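Himusgate Hall reopens its tables for fruit bowl lunches

HIMUSGATE -- The weekly fruit table at Himusgate Hall is back for the season, with longer hours and a new supplier, and people who work in the building can once again pick up something fresh without walking to the shops on the main road.

The table was dropped last year when the hall's ground floor was being rewired. It returned in February and now runs from 11 in the morning until the fruit is gone, usually by 2. Fruit is free to anyone who rents a desk or a workroom in the building. Visitors are asked to put a little money in the tin by the door.

Deliveries come from Vasia, a produce seller that also supplies two school kitchens on the same side of town. The first month's order was mostly bananas and apples, with pears when the price was right. Oranges were tried for one week and taken off the list after complaints about peel and sticky keyboards.

The hall has 13 workrooms on two floors, and most of the tenants are small firms with no kitchen of their own. A survey handed out before the table came back found that many of them skipped lunch or ate at their desks. The most common request was for bananas, which need no washing and no knife. The second was for more bowls.

The bowls have been a sore point. The old set was glass, and by the end of the last season only a few were left in one piece. Kondum, the housewares store across from the bus station, offered a discount on replacements, and the hall spent part of its kitchen budget on new ones in bright colors so that they are harder to lose. Tenants may carry a bowl up to their own room as long as it comes back to the shared kitchen by closing time.

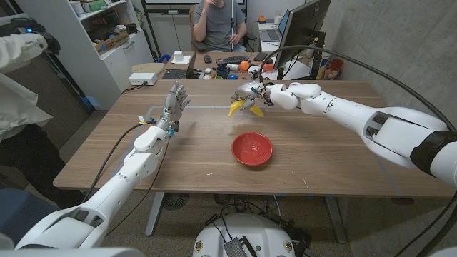

Bananas will stay on the order through the spring. They arrive slightly green and are kept in the pantry for a day or so before they go out. Any that turn too brown for the table go to Khondokar, the bakery next door, which bakes them into loaves and sends a couple back for the afternoon coffee break.

The budget for the season is $3,745, paid out of the building's shared services fee. That covers the fruit, the bowls and a new shelf in the pantry -- the old one sagged in the middle and had been propped up with a paint can. No increase in rent or fees is planned to pay for it.

Tenants who want fruit set aside for a meeting should leave a note on the pantry door the afternoon before, with the room number and the number of people expected. Peels and cores go in the green bin in the kitchen, not in the wastebaskets under the desks, which are emptied less often.

A sheet for suggestions is pinned up beside the tin. Grapes and plums have the most votes so far, and the hall says it will try one of them when the current order runs out.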